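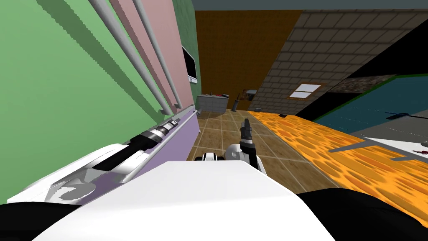
How long is the crossing to Tamisness?

Two hours in fair weather, and in February you take whatever the captain gives you.

Valentin Tănase read water meters for the town of Drisalon, and once every winter he was sent over to the island to read the meters there too. He carried a flashlight, a rag, a crowbar for the lids that had frozen shut, and a clipboard with the addresses typed on it in walking order. There were 39 addresses on the island sheet. Most of them belonged to summer people and the number hardly moved from one year to the next.

He started at the top of the hill by the church and worked down. The lids came up easily that morning. He wiped the glass, wrote the figures, put the lid back, and stamped it flat with his heel. At the Terkik house an old dog came out and stood next to him while he did it, then went back in.

The last house on Shore Road belonged to a man named Roman. Valentin had met him once, years ago, when they both waited out a storm in the ferry office. Roman had shared a bag of walnuts and talked about his sister. He had died in the fall. The office had written "vacant" next to the address, with a line under it.

Valentin knelt down in the gravel and opened the lid. The small red wheel was turning.

He watched it for a while. It was going slowly, the way it would for one tap left partly open. He wrote down 746 and checked it against last year's reading. The house had used 13 cubic meters, and a good part of that would have been Roman himself, before the fall. But the wheel was turning now.

He could have closed the valve at the street. That was in the rules. He stood up with the key in his hand and looked at the house, and he saw that the kitchen curtain was open and there was a pot on the sill with something green in it.

He knocked.

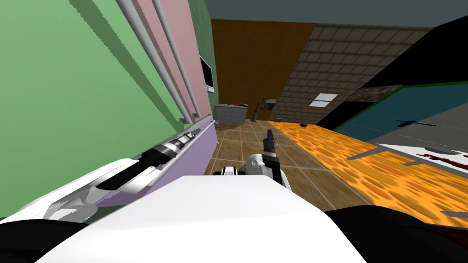
Green wall, white pipes.

The woman who opened the door was drying her hands on her coat. She was past seventy and she was wearing the coat buttoned up to the chin.

"You're from the water," she said.

"Yes. The office has this house down as vacant."

"It was vacant," she said. "I came on the Tuesday boat, or the one after it. I'm his sister."

She let him in. It was no warmer inside than out. There were boxes along the hall with the flaps standing up, and newspapers on the floor to walk on. She had been washing dishes that nobody had used since the fall, taking them down from the shelf and putting them back up. The tap was running in a thin line into the sink.

"You'll want to turn that off," Valentin said. "They'll bill you for it."

"I was told to leave it running so the pipes don't freeze. Roman always did that."

"He was right. But they'll still bill you."

She thought about this and left it running.

He asked her if she had heat. She said there was a stove in the back room that she couldn't get to burn, and that she slept in the coat. He put the clipboard on a box and went to look. The stove was full of old ash right up to the door. He cleaned it out with a dustpan and carried the ash outside in three trips, keeping it upwind of his trousers as well as he could. Then he found that the damper was shut and stuck with rust, and he hit it with the flat of the crowbar until it moved.

"Is that what it was?" she said from the doorway.

"That and the ash."

She had matches. The kindling was dry. It took on the second try, and they stood there with their hands held out, not saying much. She told him that Roman had written to her every month and had never once mentioned the house. He wrote about the ferry, who was on it and who had been sick. She had always pictured him living in the ferry office.

"He was there a lot," Valentin said. "I met him there."

"What did he say?"

He tried to remember. He would have liked to have something good for her.

"He talked about you. He said you could whistle louder than any boy in your street."

She laughed at that and sat down on a crate. She said it was true, and that their father used to make her go out behind the shed to do it.
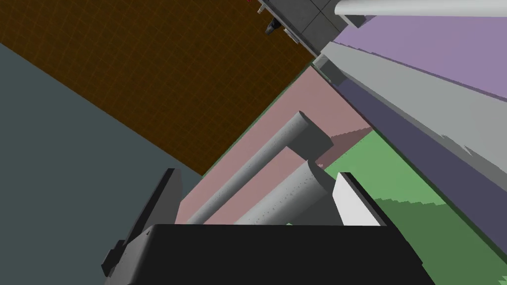

Two gray rods, side by side.

She wanted to give him something for the stove. She went through one box and then another, and offered him a shaving mug, a map of the coast, and a pair of boots that were two sizes too small. He said he couldn't take anything while he was working. She asked when he stopped working, and he said when the boat left, so she wrapped the mug in newspaper and told him to put it in his bag and not look at it until the boat left.

Then she asked him what he was going to write about the house.

He looked at the sheet. The line under "vacant" had been drawn with a ruler. If he crossed the word out, the office would send a form, and after the form a man would come about the account, which was still in Roman's name. She would have to go to Drisalon and sign.

"Are you staying?" he asked.

"I don't know yet. I came to pack."

"How much have you packed?"

She looked down the hall at the open boxes. "I keep washing things," she said.
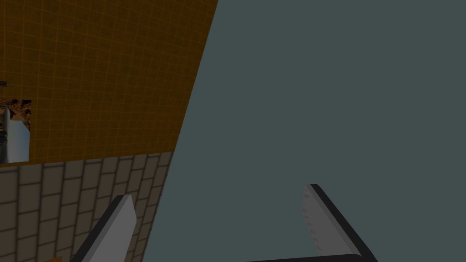

He waited while she made up her mind, or he waited as long as he could. The boat went at four and it was a long walk back to the landing. She put another piece of wood in the stove and closed the door with her foot, as if she had been doing it for years. She said the back room had been her brother's bedroom, and that she hadn't wanted to sleep in it, but that it was the only room with a stove.

"Then sleep in it," Valentin said.

"I suppose I will."

He took out his pencil and wrote "occupied" over the typed word. She read it upside down and gave him a nod. He told her how to bank the fire for the night and which neighbor had a telephone. He told her to keep the tap running thin, about as thick as a knitting needle, and she said she knew, she had it from Roman.

On the boat he sat inside by the window with the bag on his knees. When the lines were off and the landing had started to slide away he unwrapped the mug. It had a blue rim and a chip on the handle. There was a walnut in it. He turned it over a few times, then wrapped it up again in the newspaper and began copying his figures onto the clean sheet, starting with the church.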